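Second-hand clothes and the "good as new" claim: project report

Our group set out to test a sentence that turns up on nearly every resale site: buying used clothes saves a new item from being made. Enbridge, the resale shop we studied, prints it on its bags. We wanted to know whether shoppers there buy used clothes in place of new ones, or as well as new ones.

I should say at the start that I doubted the claim before we began, and two of my group did not. We left both views in.

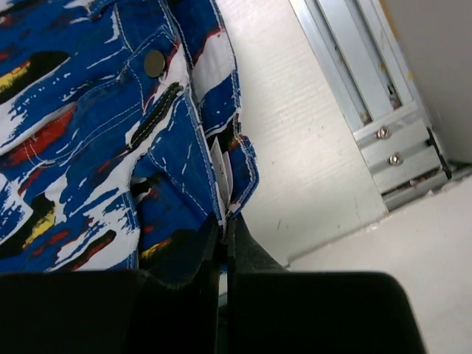 Reading time: 2 minutes

We handed out a short form at the till through September and got 100 back. The first question asked whether the shopper had come in for something they needed. Only 33 ticked yes. The rest were browsing, or had seen something bright in the window. Loud prints did well, according to the forms, and plain work trousers hardly got a mention.

That already weakens the slogan. A person who buys a patterned top on a whim was probably not on the way to buy a new one somewhere else.

Flarura, a rival shop on the same road, makes a bigger claim. A poster by its door says customers have "saved" 976 garments. We asked how the figure was worked out and were told it was the number of items sold. I don't think sales and savings are the same thing — a shirt that sits in a drawer has saved very little.

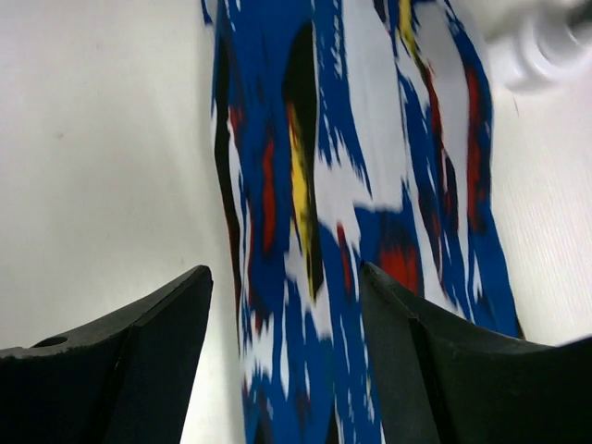
Does buying second-hand cut down on new clothes?
It can, but only when the used item takes the place of a new one, and our forms suggest that happens less often than the shops say.

There are problems with our own work too. People filling in a form at a till are in a hurry, and some may have given the answer that sounded best. We asked about one visit and nothing about the rest of the year. We also had no form for people who walked out with nothing, and they might have told us more.

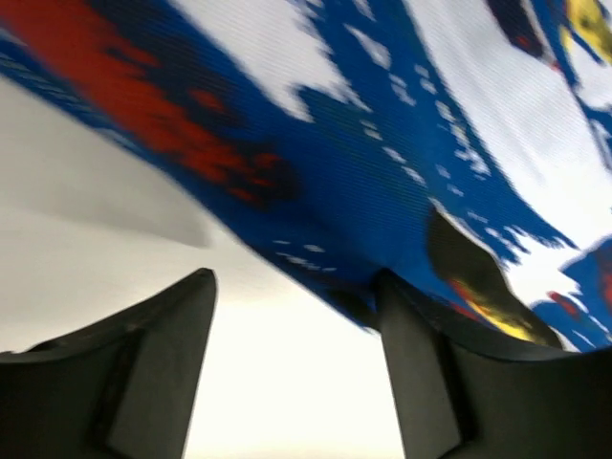

The other weak point is price. We had planned to compare cheap and dear items, but the tags at Enbridge changed halfway through the month and our notes no longer matched. I dropped that section. One group member still thinks it could be rescued, and the notes are in the folder for anyone who wants to try.

If we did it again we would ask shoppers to keep a list of everything they bought, new and used, for a whole term.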